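腕部相机视角下的双臂分拣:用 Mavska 复现遮挡堆叠实验的步骤

作者:Orathai Nuchit
校对:Nipon Kaewsai
更新日期:2023年5月13日

中文不是我的母语,如果有句子读起来不太自然,请在页面下面留言,我会修改。技术内容由 Nipon 和我两个人检查过。

本教程说明怎样复现我们在 Bunnag 实验室做的一组实验。任务是双臂机器人把散放在桌上的洗护用品瓶子按种类放进篮子。我们研究的问题比较窄:当瓶子互相压住的时候,策略应该先抓哪一个?我们的方法叫做“遮挡排序”,代码在 Mavska 仓库里面。您需要已经会做手眼标定,也需要会训练一个普通的模仿学习策略,这两部分本文不讲。

一、需要准备的东西

1. 两只机械臂,每只带平行夹爪和腕部相机。我们的控制程序是 Orker,如果您用别的程序,请先看仓库里的接口说明。
2. 一张桌子。桌面有木纹没有关系,但是不要放反光的桌布。我们试过一次,瓶子边缘的分割变得很差。
3. 几种形状相近、颜色不同的瓶子,同一种最好有两个以上。
4. 带侧边的篮子,每个种类对应一个。
5. 标注工具 Hurero。只用它的多边形功能和“上下关系”功能。

二、摆放瓶子

请不要把瓶子排成一行。我们最早的数据就是这样收集的,训练出来的策略在真正的堆里几乎每次都选错顺序。正确的做法是把瓶子一起倒在两只手臂都能到达的区域,然后只检查两件事:没有瓶子竖着站立,也没有瓶子滚到桌子边缘。其他的不要用手调整。

每次摆放以后,让一只手臂移动到观察位,从腕部相机保存一张图。观察位的高度要让自己的两个手指出现在画面下方。有的读者会觉得手指挡住了画面,想把相机抬高。我们不建议这样做,因为策略在抓取的时候也看到手指,训练图像和执行图像应该一致。 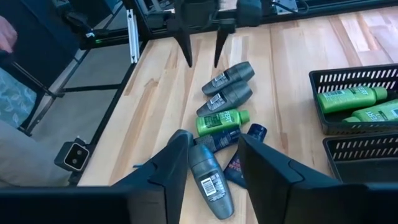

图1 腕部相机图像:散放的瓶子、另一只手臂的夹爪和右侧的两个篮子。

图1适合用来练习标注。绿色的 PERT 瓶横放在堆里,它的上方是两个灰色的滚珠瓶,一上一下斜着放。深蓝色的瓶子有两个,上面那个横放,和下面那个有一部分重叠。左边手指的后面还有一个灰色的瓶盖,只能看到顶部的弧线,这种物体也必须标注,类别写“未知”。篮子里的两个绿色瓶子不参加排序,请给它们加上“已放置”标签。

三、标注上下关系

在 Hurero 里打开图像,按下面的顺序操作:

1. 给每个瓶子画多边形,只画看得见的部分。被挡住的部分不要猜。
2. 对每一对互相接触或者重叠的瓶子,添加一条有方向的边,从上面的瓶子指向下面的瓶子。
3. 如果看不出谁在上面,就把边标为“不确定”。不确定的边不参加损失函数的计算,但是会在评估时单独统计。
4. 夹爪手指造成的遮挡不要画边。手指不是堆的一部分。
5. 导出之前运行循环检查。

第四条最容易出错。手指离相机很近,在画面里很大,新的标注员常常把它当作压在瓶子上的物体。Nipon 写了一个脚本,可以根据机械臂的姿态自动生成手指的掩膜,建议从第一张图就使用。

我们一共标注了200个场景,其中32个留作测试,没有参加训练。

四、训练

网络分两个部分。第一部分输出每个瓶子的掩膜,第二部分读取每一对掩膜的特征,预测边的方向。先训练第一部分,然后固定它的参数,再训练第二部分80轮。我们也试过两个部分一起训练,结果是掩膜变得不稳定,排序也没有改善。

执行的时候,程序根据预测的边得到一个有向图,选择没有任何物体压住的瓶子作为候选。如果候选超过一个,就选离空闲夹爪最近的那个。如果图里出现循环,程序去掉置信度最低的边以后重新计算。

五、评估

请把“顺序错误”和“抓取失败”分开记录。顺序错误是指选中的瓶子上面还压着别的瓶子。抓取失败是指顺序正确,但是夹爪没有拿住。只看总成功率的话,这两种情况会混在一起,您不知道应该改网络还是改夹爪。

在我们的32个测试场景里,不使用排序的基线方法有18个场景至少出现一次顺序错误,使用遮挡排序以后有五个。抓取失败的数量两种方法差不多,这个结果符合预期,我们没有改动抓取的部分。

剩下的五个场景有共同点:同样颜色的瓶子叠在一起,边界很难分开。我们试了提高图像分辨率,只解决了一个。

六、常见问题

边的方向全部预测反了。
请检查导出文件的版本。Hurero 的旧格式是从下面指向上面,转换时要加 reverse 参数。

另一只手臂进入画面以后,瓶子的掩膜消失。
训练数据里需要包含另一只夹爪停在瓶子上方的图像。我们在十一月的第一批数据里没有这样的图像,后来补充了才正常。

篮子里的瓶子被重新抓出来。
“已放置”标签没有导出,或者篮子的区域没有在配置文件里设置。移动篮子以后,这个区域要重新设置。

瓶子的标签朝下会不会影响分类?
会有影响,但是比较小。颜色和瓶盖的形状通常已经够用。

配置文件和测试场景的列表都在 Mavska 仓库的 docs 目录里。提交问题时请附上腕部相机的原图和导出的边文件,只有截图的话我们很难找到原因。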